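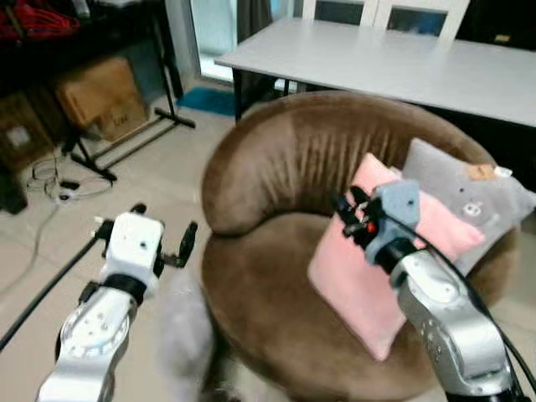

Tub chair, brown velvet, with the pink and gray throw pillows set against the right side of the backrest.

Seating and Soft Goods, Room 17

This page covers the upholstered seating in Room 17 at the Brostden building, along with the loose pillows that go with it. The full furniture record for the building runs to 365 entries. The tub chair is entry 189. Notes were compiled by Gavin Aitken in March and checked against the room list by Selorm Kpodo.

Chair, general
Round form with a curved back that wraps around the seat. Listed under the Skarnau range in our records. Replacement parts are ordered through Nguyen-Tran, quoting the entry number and the room.

Backrest
Vertical channels in the same chocolate-brown plush as the seat. Dust settles in the seams between channels. Vacuum from top to bottom with the narrow brush head on low suction, one channel at a time.

Seat cushion
Deep cushion, same fabric as the back. Brush the pile in one direction after cleaning. Pressure marks usually lift with a hand steamer held clear of the fabric — do not iron. Allow 30 minutes before the chair is used again.

Pink pillow
Light pink, square, placed in front. Cover washed cold, inside out, and dried flat. The filling is aired separately. A spare cover is kept in the linen cupboard on the same floor.

Gray pillow
Gray, printed with a small white cartoon face with dark eyes. Placed behind the pink one. There is a tan patch or label near the top edge and a small white tag beside it. Spot clean the printed area with a damp cloth and leave the tag attached.

Table behind the chair
White, rectangular, with a plain light gray top and black metal legs. Wipe with a damp microfiber cloth. Recorded on its own sheet under Brellitz, together with the white chairs with dark inset panels on the far side.

Floor and door
Beige tile, with a blue mat in front of the glass at the back of the room and a dark gray curtain beside it. Lift the chair when moving it on tile — dragging wears the base. The curtain is on the textile schedule and is not covered on this page.

Corrections to entry 189 go to Selorm Kpodo, with the room number in the subject line.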